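Greywater from the washer to fruit trees – where do I start?
Asked by Delphine Brannigan, 4 Feb 2023

I'm so excited about this! We just moved to a place outside Lyons with two young plum trees and a fig, and I want to send the laundry water out to them instead of down the sewer. The washer sits against an outside wall, 26 feet from the nearest tree, and the yard slopes gently away from the house. Do I need a tank or a pump? And what about soap?

Gus Alcantara
You have a great setup for this! The washer's own pump will push water that far downhill, no extra pump needed. Put a three-way valve where you can reach it, so you can switch back to the sewer for bleach loads or diapers. Run one-inch pipe out to basins filled with wood chips around each tree, and let the water come out under the chips. Skip the tank – greywater starts to stink after a day. Pick a liquid soap with no boron and low salt.
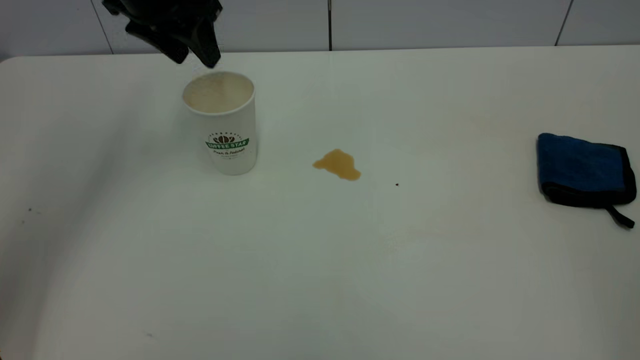
Check with your county before you cut any pipe, too. Some places want a permit and some only want you to follow a short list of rules. I put mine in one July and the figs have been fantastic ever since!

Reginald Sorensen
what Gus said. keep it off root vegetables though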